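4. Setting up a race and timing the finish

This section explains how to prepare the Varum timing unit for a cross country or road race. Please read it to the end before race day. The chest strap for heart rate is described in section 6.

4.1 Before you start

You need the Varum unit, two finish mats, the connecting cable and the start list of your race. The start list must be a plain CSV file with bib number, last name, first name, team and category, in this order. Files made with the Prustov registration program have already the correct order.

Charge the unit fully the evening before. The battery light is green when charging is complete.

4.2 Loading the start list

1. Connect the unit to your computer and wait until the word READY is on the display.
2. Open the Illel desktop program and choose Races, then New Race.
3. Type the name of the race. Names longer than one line are shortened on the printed results.
4. Choose Import and select your start list.
5. Look at the preview. If two runners have the same bib number, both lines are marked in red. Correct them now – after the start it is possible only by hand.
6. Press Send to Unit and wait for the short beep.

Note: The program keeps every race for 365 days. Later it is moved to the archive, where you can read it but not edit it.

4.3 Placing the mats

1. Put the first mat directly on the finish line, with the arrows in the running direction.
2. Put the second mat 3 meters behind the first. It catches the runners whose chip was not read the first time.
3. Connect both mats to the unit. Lead the cable along the outside of the finish lane and cover it with tape.
4. Walk over the mats with a test chip. The unit must beep one time for each mat.

Caution: Do not place the mats on a metal bridge, a drain cover or a wet steel ramp. Metal under the mat makes the reading distance much shorter.

Note: On grass, the mats can move when many runners arrive together. Use the ground pins from the bag.

4.4 Starting the clock

1. Press MODE until you see GUN START.
2. Hold START for two seconds. The display shows ARMED.
3. Press START again at the moment of the signal.

If the girls' and boys' races begin at different times, make one wave for each. You can add up to 6 waves in one race, and every wave has its own clock.

4.5 Small parts and supplies

Keep test chips, spare fuses and ground pins in the bag that came with the unit. Do not keep them together with first aid supplies or anything that is swallowed.

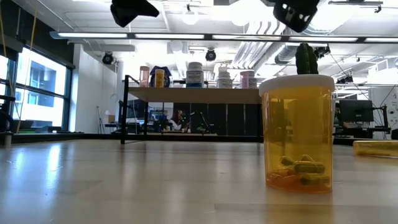 Capsules in an amber bottle with a white snap cap.

Caution: The fuses are small. Keep them away from children, also during the race when the bag is open.

4.6 Printing the results

1. When the last runner is in, press STOP and confirm with OK.
2. Choose Results, then By Team or By Category.
3. Compare the first places with the notes of the finish judge before you print.
4. Press Print, or choose Export to save a file for the league.

If a time is missing, open the Cervantes backup log in the Tools menu. It contains all readings of both mats, also the ones which were not matched to a bib number.

Last change of this section: September 18, 2025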